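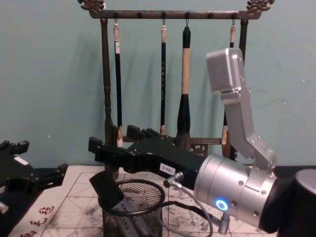 Tyra Fjeld, February

Hang them tips down, always, and don't put the caps back on while the hair is damp. My old teacher drilled that into us, so I'm curious why your shop told you to dry them flat.

Okay, Tyra beat me to it before I'd finished typing out my problem! I've been doing calligraphy for 3 months and I hang my brushes on a dragon-head rack by the loops. The big one still feels stiff near the ferrule the next morning, even after a long rinse. Am I washing it wrong – or is it the rack?
– Yae Furukawa 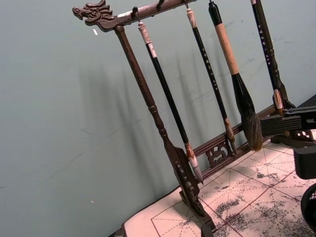 The skinny ones give me no trouble at all, so I'm guessing it's something about how much ink a fat brush holds. I use cool water and no soap.

Yoshinori Hattori, 9 p.m.
It's old ink up by the ferrule. Soak just the hair for 30 minutes, then press from the top down with your fingers until the water runs clear. Blot, shape the point, hang it. Mine took 12 rinses once, bottled ink is awful for this.

Setsuko Kinoshita
mine is stiff too, I just bought a new one lol. Keep it away from the heater though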